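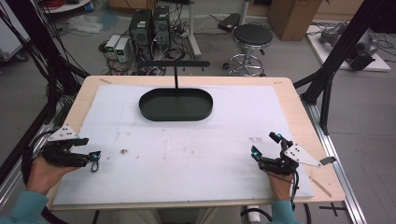 Black tray and stand on a white board

July 20, 2020 | Posted by Iveta Hrubý

Exam markers wanted, Sterstead

We're looking for up to 40 people to mark written papers for the Ornham clerical entrance exam this November. It's great work if you love clear writing!
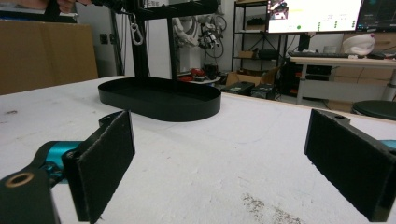
The stand with its oval tray

Each marker gets 100 essays and a paid training day. You'll need a degree and a good eye for spelling - past marking is a bonus.
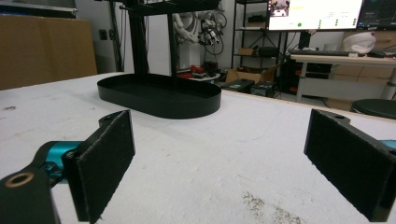

Oval tray, empty

Send a one-page letter to Yusri Sutanto.

Last updated: July 20

Contact Ekis Exams | © Ekis | Back to top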